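How to Make Colour-Mixing Water for a Tabletop (and Which Bits of the Usual Advice to Skip)

Filed under: Table activities, Water and colour
Reading time: 8 minutes

I have read a lot of instructions for coloured water. Most of them want you to buy something. There are kits with moulded racks, kits with tinted tablets in foil, and kits with a laminated wheel that tells you red and yellow make orange. I've bought two of these with my own money, a Malov set and an Ondia set, and the part that got used in both cases was the cups.

So this page covers the version with clear cups, tap water and ordinary liquid food colouring. It's cheap, it takes less time to set up than to clean up, and it will hold the attention of most people between three and eighty for a while. I make no claims about brain development. If you've come from one of the pages that does, you may want to lower your expectations a little before going on.

What you need

Clear plastic cups, all the same shape. Three is plenty to start.
Liquid food colouring in red, yellow and blue.
A jug of cold tap water.
A small basket or tub for the bottles, pipettes and lids.
An old towel.
A white plate or a sheet of white paper.

That's the list. You'll see droppers, goggles, trays with raised edges, colour charts and glitter suggested elsewhere. The droppers are useful. The goggles look good in photographs. The glitter you will still be finding at Christmas.

About the cups

They have to be clear, and I mean properly clear. Frosted ones make every pale colour look like dishwater. Glass looks best of anything, but I wouldn't put glass in front of a group, and I'm doubtful about people who say they've never had one go over.

Check the bottoms. Some cups have a thick moulded ring at the base that catches the light and makes a weak colour seem stronger than it is. I wasted half an afternoon at Ní Chonaill (the hall, for those who don't know it, and yes the tap in the kitchenette is still like that) trying to match two pinks that were already the same. One was in a different cup.

Setting up the table

Most guides say to cover the table. I've stopped. A plastic cloth wrinkles, cups sit crooked on the wrinkles, and that's how you get a spill in the first place. A bare, level tabletop and a towel within reach has worked better for me. If your table is unsealed timber, or it's someone's good dining table, ignore this and cover it.

Put the cups in a line, side by side, somewhere near the middle. A line is easier to compare than a triangle or a cluster, and you can look along it from one end. Put the basket to one side of the cups and leave it there. If it sits behind them, people reach over the cups to get to it, with sleeves. 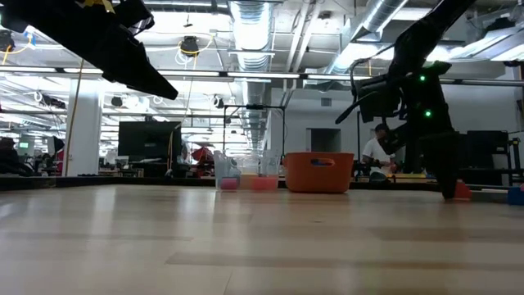
Three cups in a row, pink, light orange and pinkish-red, with the basket over to the right.

Line your weakest colour up at one end so you always have something pale to judge the others against. Some people like to go strictly light to dark. I don't think it matters much, and with three cups it really doesn't.

Step 1: Fill less than you think

Measure 50 mL into each cup. That will look stingy. Leave it. The instructions in the Ondia box said to fill to the brim "for impact", and the impact was mostly on the carpet. A full cup can't be poured from without dribbling, and you've no room left to add a second colour, which is the entire activity.

You can go lower again for the first cup. A little bit of colour sitting at the base shows up perfectly well if the cup is clear, and it leaves loads of room for topping up.

Step 2: Colour the water, one drop at a time

Add one drop of red to the first cup. Don't stir. Watch it for a bit, because this is the part people like best and it's the part that gets stirred away in the first two seconds.

Then stir and have a look. One drop in 50 mL is usually a decent pink, though bottles vary so much that I wouldn't trust any page (this one included) that gives you an exact recipe. The Plarkeck bottle I've got at the moment has a nozzle like a garden hose. If yours is the same, squeeze the colouring onto a saucer and pick it up with a pipette.

Step 3: Make an orange

Start with yellow and add red to it. Going the other way is the most common mistake I see, and then you're pouring in yellow by the teaspoon to drag it back. Three drops of yellow, stir, then touch the tip of the red to the surface. For a light orange that may be all the red it wants.

If you get something closer to coral, call it coral and carry on.

Step 4: Make one in between

The third cup is the hard one. Aim for a pinkish-red, stronger than your first cup and well clear of your orange. Two or three drops of red in the same amount of water will get you near it. If it leans too far toward raspberry, a very small amount of yellow pulls it back.

This is where you find out whether your group is interested or just being polite. Ask which two of the three are most alike. I've had a proper argument run until lunch over that question. I've also had a room full of people shrug at it.

Step 5: Pour and mix

Now let people combine them. Pour a splash of one into another, swirl, compare. Use a spare cup for the mixing so that the originals stay put and you can go back to them.

Bring in the blue last, and warn people that it takes over. One drop of blue in a pale orange gives you a sort of pond. Everybody wants to see the pond, so there's no point saving the water.

How much water to have on hand

For a table of four with three cups each, at 50 mL a cup, that's 600 mL to start. I'd have at least the same again ready in the jug. My own jug holds 313 mL to the line, which is a silly number and I don't know who chose it, so I fill it over and over and complain.

For bigger groups, don't just multiply. Eight is as many as I'll have around one table, and past that I'd run it twice. People at the back can't see the drop go in, and then they lean.

Judging colour fairly

Room light changes everything here. Under long fluorescent tubes, pinks and oranges look flatter than they do near a window, and a glossy tabletop will throw reflections back up through the sides of the cups. Neither one ruins anything. It does mean you should look at all the cups in the same spot before you declare a winner.

The white plate is for this. Hold it behind the cups, or slide the paper underneath, and the difference between two close shades gets much easier to see. It's the only tip I picked up from the Malov booklet that I'd repeat.

Looking straight down from above makes every colour darker, because you're seeing through more of the liquid. From the side is fairer. Pick one and make everyone do the same.

Things I've been told that didn't hold up

"Warm water gives brighter colours." It spreads the drop faster. After stirring I couldn't pick warm from cold, and I did try.

"Add vinegar so it won't stain." I tested this on a tea towel I didn't like. It stained.

"Bottled water is clearer." Not by any amount my eyes could find.

"You can keep the colours in the fridge for a week." You can, but why? Someone will drink one. Make new ones.

"Gel colouring is better value." It might be for icing. In cold water it sinks and sits there in a blob until you've stirred for ages.

Muireann Mac an tSaoi wrote in July to disagree with me on the gel. She loosens it in a spoonful of warm water first and then tops up with cold. I've since tried it and it does work, so I'll grant her that, but it's an extra step and an extra spoon and I'm not going to do it on a Friday with people waiting.

Cleaning up

Tip everything down the sink with the tap running. Rinse the cups straight away and stand them upside down on the towel. Red is the one that hangs about, mostly in scratches, so retire cups once they've gone cloudy.

Wipe the table with plain water first and detergent second. Check under the basket before you put it away. Bottles leak from the cap, the drip runs through, and you'll find the ring later.

Fingers will be pink until tomorrow. Soap helps a bit. Lemon juice was recommended to me with great confidence and did nothing except find a paper cut.

Variations worth trying

Matching game: make one cup in secret, then have everyone else try to match it from scratch.

Fading line: start with a strong red and pour half into the next cup, top that up with water, and keep going until you can't tell it from plain.

Ice: freeze the colours in a tray and drop the cubes into clear water. Slow, but good on a hot day.

Variations I'd leave alone: anything with milk, anything with oil if you have to wash up by hand, and the paper towel "walking water" one unless you've got the whole afternoon to wait for it.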